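Simulated yard cell: left finger offset after tool swap

zmakris
Aug 21, 2022
Swapped the gripper model in the Nosero yard cell. Left finger now closes 3 mm short of center. Joint zero reads clean. Reloading the scene changes nothing.

e_tsoukalas
Check the tool frame first. The importer keeps the old offset if the tool name is unchanged.

zmakris
Renamed it, same result. Wrist view at the start pose: 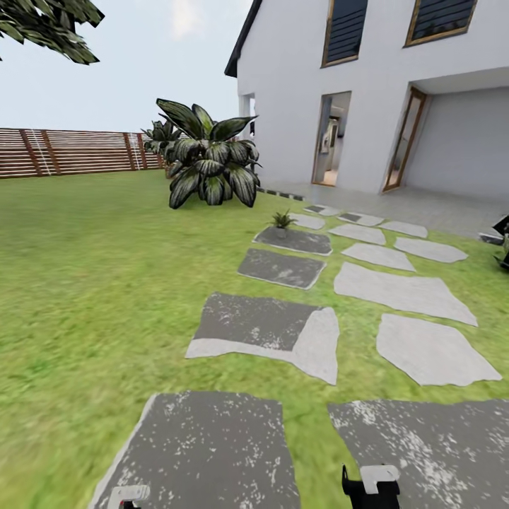 Wrist view, start pose, both fingertips at the lower edge

mliapis
I'd leave the tool frame alone. Mimic joint multiplier is my guess. Print both finger positions at full close.

e_tsoukalas
Disagree. A bad multiplier scales with stroke. Is the error constant?

zmakris
Constant from open to closed.

mliapis
Then it's an offset, fine. I'd still print them.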